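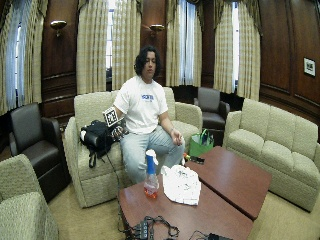

3 min read

Glove Tracking Fault, Lounge Sessions at Varnmont

Gallery and notes by Vendula Machala, Orden test group

Hand motion recorded in the Varnmont lounge is used to train the pouring routine on the Acheampong arm. In May the arm began to tip its container too early during replay. The early tip showed up in 16 of 200 replays, always at the start of the pour, and on two of them the liquid missed the receiving cup completely. Kuldeep Vashisht stopped the replays and pulled the source recordings.

The arm was doing what it had been given. In each bad replay the recorded wrist position jumped 60 mm sideways and came back within a few samples. The smoothing step turned that jump into a slow roll of the wrist, and the arm followed it.

Marker card held up in the gloved hand, sofa position. The card is a flat square with a black-and-white pattern, and it gives the cameras a known shape to compare against the glove data.

Two causes were considered first and dropped. Bright window light behind the sofa was the obvious suspect, but recordings made with the curtains closed had the same jump. Camera movement was the second. Kamil Kollár checked the mounts against the fixed points in the room and found no shift.

The third check was on the cable. With the hand resting on the knee, the signal was clean. With the arm extended, the cable came under tension at the glove end and the connector lost contact for a moment. The logger filled each gap with the last good value, then corrected all at once when contact returned. Nothing in the log marked these samples as filled. 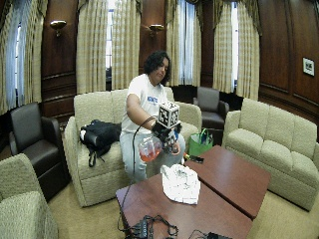 Can the bad recordings be repaired instead of thrown out?

Only where the gap is short and the hand was nearly still. The filled samples can be cut and the path redrawn between the good points on either side. If the gap falls during the pour itself, the real wrist angle is unknown and the recording has to be dropped.

Pitcher with orange-red liquid in the gloved hand, marker cube on top of the glove. The thin black cable runs from the glove down past the front edge of the table to the floor area.

Emília Rusnák raised a second matter during the review, separate from the tracking fault. Open liquid was being handled over the same space as powered equipment and cords. There had been no spill onto live parts and no injury. It was logged as a safety finding anyway and carries its own number in the Orden system, apart from the replay fault.

Changes now in force

Cable slack is checked at full reach before recording starts. The person wearing the glove extends the arm in each direction the task needs, and the operator watches the live signal while this is done.

The logger writes a flag on every filled sample. Any recording with a flag is held back from training until someone has looked at it by hand.

Power strips and interface boxes come off the floor and go behind a splash barrier for any task with liquid. The operator keeps a switch within reach that cuts power to all of it.

The Acheampong arm stops if the commanded wrist angle differs from the camera estimate for 108 milliseconds or more. Before this change it had no such limit and would finish the motion.

Open items

Manju Tomar is testing a locking connector from Hornommont. It holds under tension but adds weight at the wrist, and the wearer may move differently because of it. Comparison recordings are still being made.

The older recordings, made before the flag was added, have not all been searched for jumps. Until they have been, the pouring routine runs with water only and at reduced speed.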